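Juvex opens remote demonstration program for two-arm block sorting

CLORNODDEN, March. Juvex today opened a program in which operators teach a pair of robot arms to sort small toy blocks by color, using remote control for every recorded run. The work is carried out at the company's Clornodden site under the project name Lidilwood.

14 shares | 2 comments

Each demonstration is driven by one operator, who moves two hand-held leader arms. The work arms copy the joint angles of the leaders, and the grippers follow a trigger on each handle. Blocks are sorted by color into a three-compartment organizer at the back of the table. Joint positions, gripper opening and camera views are saved together with a shared time stamp.

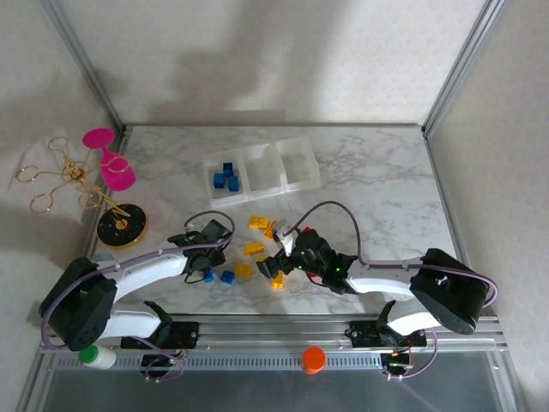

The Lidilwood plan calls for 700 demonstrations, of which 203 have been accepted so far. A run is accepted when each block ends in the compartment assigned to its color and neither arm has triggered a force stop. Runs with a dropped block are kept if the operator picks it up again within the same recording. Juvex stores them under a separate label so that recovery moves can be weighted in training.

Operators complete 4 hours of practice before their runs are recorded. Training covers wrist angle on approach, handling of wedge-shaped pieces, and keeping one arm clear while the other works above the organizer. Block positions are changed between runs. Objects unrelated to the task may stay on the table, and the operator is told to leave them where they are.

"Most rejected runs come from speed," said Danica Skála of Juvex. "If the operator hurries the release, the block lands on a divider. We ask for a short pause above the compartment, and the pause gets recorded too."

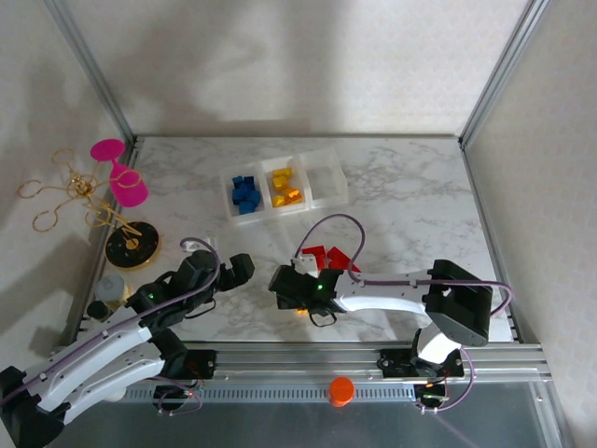
Bořivoj Lukáč of Srisuk, which will test the trained model on its own arms, said the pauses were his main concern. He would prefer a second set of 400 runs recorded without them, and said a model that learns to wait above every compartment will be hard to speed up later. Juvex has agreed to record a trial batch on that basis and compare the two sets before any further runs are scheduled.

Requests for access to the accepted demonstrations can be sent to the Juvex press desk, open until 4 p.m. on Thursday.

This site uses cookies to measure visits. Accept | Settings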